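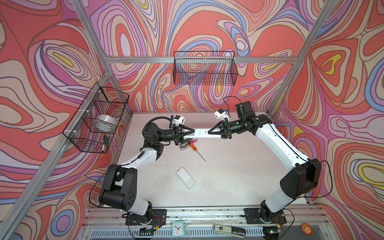 I spent most of August clearing out the hall closet and the two drawers under it. I had put it off since we moved in. The closet is shallow and everything in it was stacked, so getting at one thing meant taking out four others.

I started with the drawers. Batteries went into one bin and light bulbs into another. There were 12 keys that fit nothing in the house. I kept two that looked like padlock keys and took the rest to the scrap metal box at Gurport, the hardware store near the bus depot.

Small things were the hardest part. Cards, little packages, spare screws in bags, handles from a dresser we no longer own. I laid them out on the kitchen table and gave myself 20 minutes per batch. Anything I couldn't name by then went in the trash.

For the shelves I bought a Prorumwood kit. The boards were cut square, but the instructions skip the step where you attach the back rail, so I had one side on and off again before it sat right. It has been up for almost two weeks and hasn't sagged.

Coats are back in. The vacuum still doesn't fit, so it stays behind the bedroom door for now. Next is the cabinet over the washer, and I need to measure it before I order more shelf pins.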